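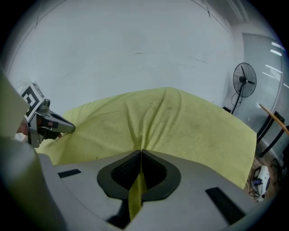
Rinder Table Cover, medium weight

The Rinder is a reusable cover for folding tables, craft tables and workbenches with a finished top. It is sold by Mansour in one weight and four colors. The color in the photos is the yellow-green, listed on the order form as Citron. The others are slate, cream and brick. Color can vary a little between dye lots, so order all the covers for one room at the same time.

Weight: 280 grams per square meter
Hem: double-stitched, 2 cm
Shrinkage: allow 2 percent on the first wash
Sizes: small, medium, large, and cut to order

The cover has no elastic and no clips. It lies on the table by its own weight and can be pulled straight from any side. For outdoor use we suggest the Ulero corner weights, sold in sets of four. They slip over the hem and do not leave marks.
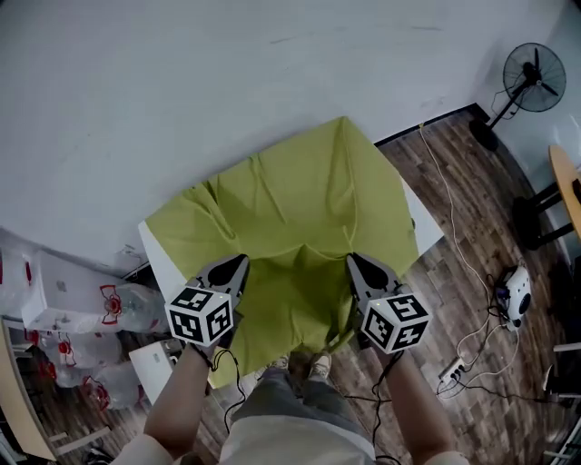
Measure the table before ordering, and add the drop you want on each side. Most customers pick a short drop for work and a longer one for serving food. If your table falls between two sizes, take the larger. Cut-to-order covers ship in 20 working days and cannot be returned unless there is a fault in the fabric or the stitching.

Care

Wash cool with similar colors. Do not use fabric softener — it builds up in the fibers and the cover stops absorbing spills. Tumble dry low or hang over a line. Iron on the back side only, on a medium setting.

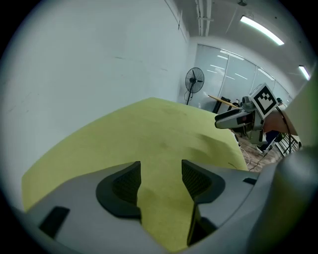
Fold lines from shipping relax after a day or so on the table. A light spray of water speeds this up. Store the cover rolled if you have the space.

Ordering

Covers are packed singly, or 26 to a carton for schools and event halls. Carton orders are handled by Grażyna Szczepańska in the sales office, mornings only. Swatches of all four colors are free, one set per address.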